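Maglaya 2 and the cluttered counter

2 min read

The pitch for Maglaya 2, Gikley's new grasp planner, is that clutter no longer matters.
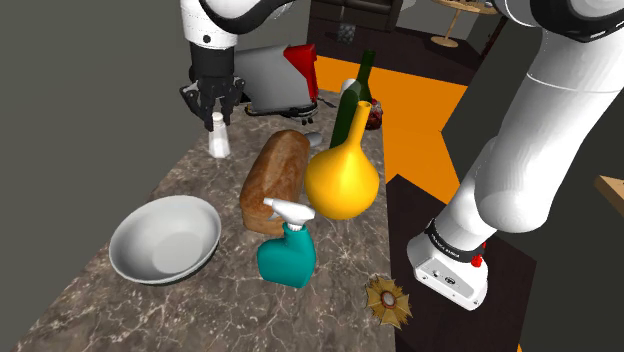
We'd like to believe it. The release notes claim the planner picks a grasp, checks the whole arm against everything nearby and replans in 12 milliseconds. Maybe so, in a simulator that hands over the exact pose of every object. Swap in the Doditar perception module and the planner has to work from guesses, and a guess that is off by a finger's width is plenty to knock over a salt shaker.

We ran 39 kitchen layouts in simulation with true poses, then again with Doditar supplying them. The first set went well. In the second, 12 runs ended with a planned path straight through something tall and thin – usually a bottle neck. The log called every one of those paths "clear." That bothers us more than the misses do.

Gikley says a confidence threshold is coming in July. Until then, we're keeping the old Lurneck collision checker switched on behind it. It's slow and it rejects good grasps, but it does say why. Settings are in the shared config folder, under planning.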